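Wysocka Lakes Trail, progress report to the Batik Fund
Prepared by: Jarosław Kaczorowski, project coordinator
Date: 01/09/2025

1. Work on the trail

The walking route between Dusik and the lower lake is now open along its full length. In the last report we wrote that the middle part was closed after heavy rain. The path has been repaired there with gravel and two short wooden walkways, and guests can again make the whole walk in one day. The repair cost more than we planned, and we moved money from the printing line to cover it, as agreed with you by e-mail in April.

All direction signs are in place except at the Zuscombe car park. The owner of the car park changed during the winter and we had to ask for permission a second time. We have received it in writing, and the sign is ordered.

2. Guesthouses and local hosts

At the start of the grant period we had 2 guesthouses in the program. Now there are 8. They have all signed the common booking rules, and six of them already show their free rooms on the shared calendar. The remaining two prefer to take bookings by telephone. We do not want to push them, but it makes more work for our office, and sometimes a guest waits until the next day for an answer.

Loubna Bennani gave the hosts a training in breakfast service and simple English phrases. The hosts asked for a second part about guests with food allergies. We would like to include this in the next period, if the budget allows it.

3. Visitors

In this period 218 guests stayed at least one night with a host from the program. Most of them came for the lake walk and stayed for a weekend. We had hoped for more guests on working days, and in this we did not succeed. The bus from Dusik runs only in the morning outside the school holidays, and people without a car find it difficult to return in the evening. We have written to the bus company and are waiting for a reply.

We printed 1000 trail maps. The supply at the Dusik station was finished early, so we moved some from the Zuscombe office. One mistake was found on the map: the picnic place is marked on the wrong side of the stream. It will be corrected in the next printing.
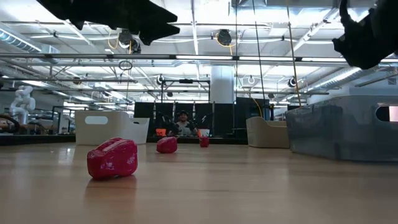
Red objects on a wooden tabletop.

4. Next steps

Before the next report we plan to put up the last sign, correct the map and hold the second training. We also ask for your approval to move the unspent part of the travel budget to trail maintenance. The walkways should be checked after the winter, and this was not foreseen in the first plan. A revised budget table is sent in a separate file.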